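Opening - wait for people to sit down, there are always a few still getting tea.

Good evening everyone, and thank you for having me back at the Cundevden hall. I was asked to talk about sorting, and I said yes before I'd worked out how anyone fills half an hour with it, but here we are, and I do love the subject!

Start with my grandfather's shed. He kept every offcut he ever made, and when he passed it on to my mum there were 2474 pieces of timber in it (she wrote the number on the door in chalk). None of them had a home. If you wanted a short bit of pine you tipped out a crate and went looking. Pause here, let the woodworkers groan.

So, first point. Give yourself a container with sides and an open top. You want to look straight down and see the lot at once, with everything on the one layer. Spread things out before you decide anything - a heap hides half of what you own.

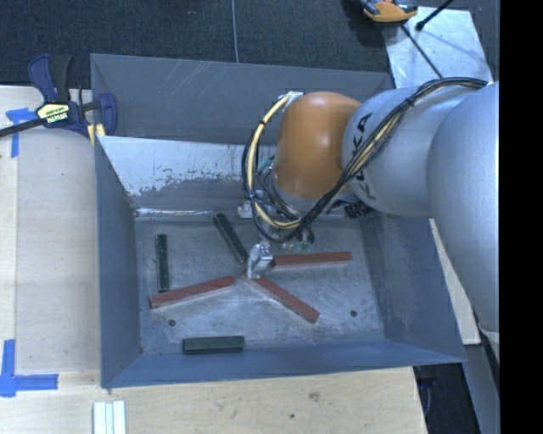 Second point is colour. Tadeo Henríquez, who taught me at Bemine, used to paint his blocks before a class, and he'd have us sort by colour first and leave size for later. Green with green, red with red. Your eye does that part before you've had time to think, and you can chat while you're doing it.

Tell the Civavell story if there's time. (The toy library, 1000 blocks, 12 kids, one very long morning in August. Keep it short, I always go on.)

Third point, set the bin at a height that suits your back. A bench is kinder than the floor, and my physio would like me to say that twice.

Then ask them what's in their own worst drawer, and take questions. Remember to thank whoever made the slice.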